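The Pristemano

I married into the plant, you could say. Venla Koivisto and I had been together for one April and most of a summer when her aunt moved to a flat with no balcony, and suddenly there it was in our bathtub, a swamp ginger with leaves as long as my arm and a label that said only Pristemano.

"It's a rhizome," Venla said. "It likes wet feet."

So do I, but people don't give me the tub! 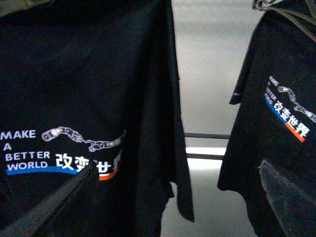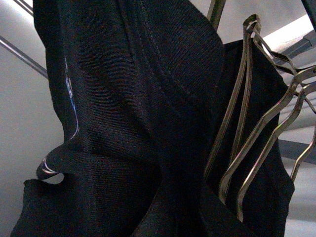
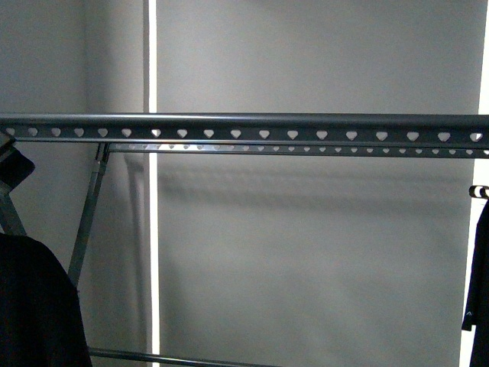

I showered at the gym for two weeks. Then I called Hauwa Akinola, who grew up near the river at Bashir and now runs the warm house at the Lirkatthorpe gardens, and she came over with a bread knife and a roll of trash bags. She knelt on the bath mat and sniffed a leaf she'd crushed between her fingers (pepper, she said, and a little bit of soap, but that might be the soap).

"How tall does it get?" I asked.

"At home? Over your head. In here it'll stop at the ceiling and sulk."

She sawed the root into 3 pieces, and I had to go stand in the hall. I don't know why it bothered me. I eat ginger all the time. Venla held the trash bag open and talked to the plant in Finnish, very low, the way she talks to the car when it won't start.

Hauwa took the biggest piece back to Lirkatthorpe on the bus, sitting up beside her in a Tridex bucket. One went to the aunt, who put it on top of her fridge and denies overwatering it. Ours lives in the kitchen with a tray of pebbles and a little gauge that has to say 80 or Venla gets out the spray bottle.

Last night it said 95. I'd been boiling pasta. Down at the base, next to the cut, a new leaf was coming up rolled tight as a cigar, and I turned off the stove and yelled for her to come look.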